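July 2018

Grasp rules, second pass. Coralie Ruawai read through my June draft and sent it back with so many question marks that I figured I'd better start over, so these are the notes for the rewrite. Kiyoshi, if you're reading this before I've cleaned it up – sorry, and please scribble in the margins!

The June sheet had one line about glass: "handle with care." Great, thanks, me. What does that mean to someone on their first shift with the hand-held gripper? Adelino squeezes until he can't squeeze any more, Kaede barely touches things, and both of them were following the rule as written (I asked). So the new sheet has to say where the pads go and what you do before anything leaves the table.

## Glass and containers

- Pads on opposite sides, flat faces on the object. If only a corner is touching, open up and start again.
- Close slowly, stop when the jar stops shifting, then wait 2 seconds before you lift. Count it out loud if you have to, I do.
- Lids get checked by hand first. Never trust a lid somebody else closed, and that includes me.
- Half full at most for anything that pours. Salt, sugar, rice, whatever, it all ends up in the bushings sooner or later and then I'm the one with the brush.
- No chipped glass, period. Chipped ones go in the Nemell bin by the door, and don't fish them back out.

I want a reference grasp on the sheet too, something people can hold their own work up against. The glass jar with the metal lid and the black gasket is my pick: one pad on each side, white grains heaped in the lower part of the jar, and you can see the jaws and the contents at the same time.

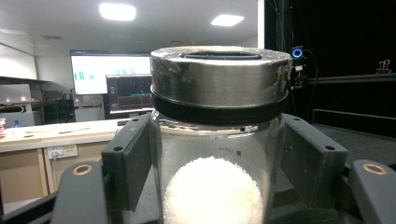 ## Logging

Akihiko wants every dropped or slipped object written down, even when nothing breaks. I used to think that was overkill, but I went through the Carkik log this morning and of 182 entries, 16 just say "slip" with no object and no pad position. Useless! New rule: object, fill, pad position, initials. Four things, one line.

Still open:

- Do we retire pads by date or by wear? Coralie says wear, I'm leaning toward date.
- Ask Kiyoshi if the Koyama checklist can be folded into ours.
- Print the sheet bigger. The June one was unreadable from the bench.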